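The Sunday Session

Marichka Kobzar got to the club before nine on Sun 24 October and put the kettle on. The regional round at Lurnard was a fortnight off, and the team had cleared a box from the counter in two of its last 30 tries.

Orest Hladun came in at ten past with his coat done up wrong.

"Did you change the grip width?" he said.

"Lukian did. Last night, from home."

"Which Lukian?"

"Maksymiv. Didenko wouldn't touch it."

Orest sat down and read through the changes. There were 111 lines of them, almost all comments. Maksymiv wrote comments the way other people wrote letters. One of them said sorry to Orest by name.

By eleven they had the counter set out the way the rules asked, box by the sink, flaps up, and everyone had stopped talking about Lurnard.
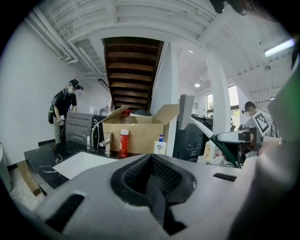 2. After lunch

"Again," said Marichka.

They went again. She wrote the time in the book and a word next to it. The word was "flap". She had written it a lot since July.

"It's going in too high," Didenko said. "I said so on Thursday."

"You said too fast on Thursday."

"Too fast and too high."

Maksymiv wanted to put his old numbers back. Orest wanted to leave them alone and bring the approach down a little. They both looked at Marichka, who had been made captain because she had the key to the building.

"Orest's way," she said. "Then yours, if it's no good."

Maksymiv went out to the steps and ate a sandwich. When he came back in he didn't ask how it had gone. He pulled the book across the table and looked for himself - the last line had a time and no word after it.

"Was that one?" he said.

"That was one," said Marichka. "Wash your hands, we're going again."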